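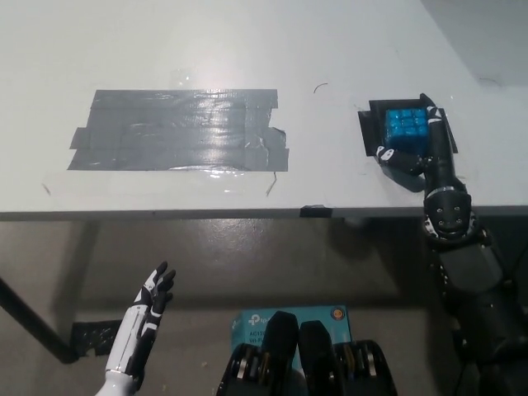

17/8/22

Retomo el cuaderno después de unos días sin escribir nada, así que esto va un poco a saltos. Sigo con las pruebas de adhesivo para la encuadernación de los catálogos de Odetti. Griet quería que probáramos otra vez el engrudo de almidón de trigo y yo, que soy muy de la cola blanca de toda la vida, dije que sí a regañadientes... ¡y me ha cerrado la boca!

Receta que usé: 45 g de almidón en 565 ml de agua. Remojo en frío, fuego muy bajo y remover sin parar. Lo paré cuando se puso translúcido, a 79 grados en el termómetro de cocina (el bueno lo tiene Horácio, a ver si lo devuelve). Me salió con grumos, culpa mía por contestar al teléfono a media cocción. Colado dos veces por el tamiz de crin y quedó fino, fino.

Pegué siete lomos con tiras de papel japonés, todos con el mismo cuadernillo de prueba, y los dejé bajo peso hasta la mañana siguiente. Los de engrudo solo abren de maravilla, casi planos, pero dos se despegan por la cabeza si tiras con ganas. Los de mezcla (mitad engrudo, mitad cola) aguantan el tirón y siguen abriendo bien. El de cola sola está rígido como una tabla y cruje, no hay más que decir.

Ojo con la fibra: corté una de las tiras atravesada por despiste y el papel se onduló entero. Ya me pasó en febrero con las guardas de Kallcombe y, por lo visto, no aprendí nada. Marcar a lápiz la dirección ANTES de cortar, por favor, yo la primera.

Faustine pasó a media tarde y opina que la mezcla lleva demasiada agua para el papel estucado que han elegido los de Odetti. Puede ser. Su propuesta es bajar el agua y dar dos capas finas —la segunda con la primera todavía mordiente—, lo que alarga bastante el trabajo. Lo pruebo con el próximo lote y lo apunto.

Pendiente:
Pedir más papel japonés a Lambrechts, del grueso, que queda medio rollo.
Preguntar a Zinash si el engrudo aguanta en la nevera o hay que cocerlo cada vez. El mío ya huele un poco raro.
Afilar la chifla.
Llamar a Floor por lo de las telas, que sigue sin mandarme el muestrario.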